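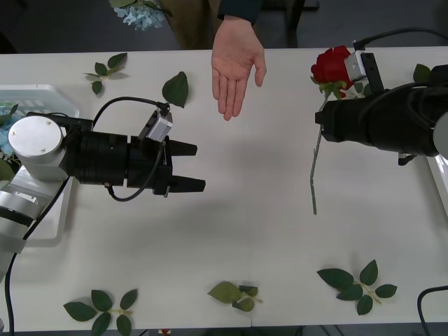 March 29, 2024 — flower bench, stem stock for the May arrangements

Cleared the white table first thing and left the middle bare, so that stems can be laid out full length without tangling in one another. Blue hydrangeas stay in the perforated white basket on the left. White tray on the right. Hala wanted the basket and tray swapped; I have left them as they are until the roses are sorted.

Roses. These are the artificial red ones from Plorkby, long stem, sold as 780 mm. Checked against the steel rule and the first few are near enough once the kink from the packing is worked out. Method for the kink: hold the stem just under the bloom, let it hang, and run finger and thumb down it slowly. Do not bend it back past straight. The green coating creases and the crease shows white under the window light. Hair dryer on low helps with the stubborn ones, but keep it off the petals.

Sepals and small leaves under the bloom are pushed on as a separate piece and can slide. Push back up until they touch the base of the flower. If they will not hold, a spot of the Nseir adhesive, applied with a pin. Afaf used too much on the last lot and the lower petals stuck together; those went into the low bowl arrangement where only the tops are seen.

Petals: outer layer only. Open with a fingertip, working round the bloom. The inner layers are glued at the base and tear if pulled.

Hydrangeas. Pale blue, heads up in the basket. The perforations are handy for thin stems but the cut ends catch in them on the way out, so lift straight up with a hand under the basket. Dust sits between the florets. Soft brush, dry. Damp cloth was tried on a spare head and took some of the blue with it. Not to be repeated.

Stock, from Hala's sheet: 4,000 stems ordered across all kinds, 3,080 received. Balance of 920 is with Juvmont, who say May. No breakdown by colour on their note. I have asked for one — if the shortfall is all red we will need to thin the tall vases, and I would sooner know before the wire is cut.

Trial vase: 2 roses to one hydrangea head looked right from the front and sparse from the side. Roses want to stand clear of the blue by a hand's width. Any closer and the red sinks into it. Cosari vase is too wide at the neck for this without a grid of tape across the top.

To do:
Afaf — tape grid on the Cosari vase, clear tape, quarter-inch.
Hala — chase Juvmont for colours.
Me — more pins, second soft brush, find the side cutters. The ones in the drawer are blunt and flatten the wire core.

Stem ends still to be capped. Bare wire scratches the table top.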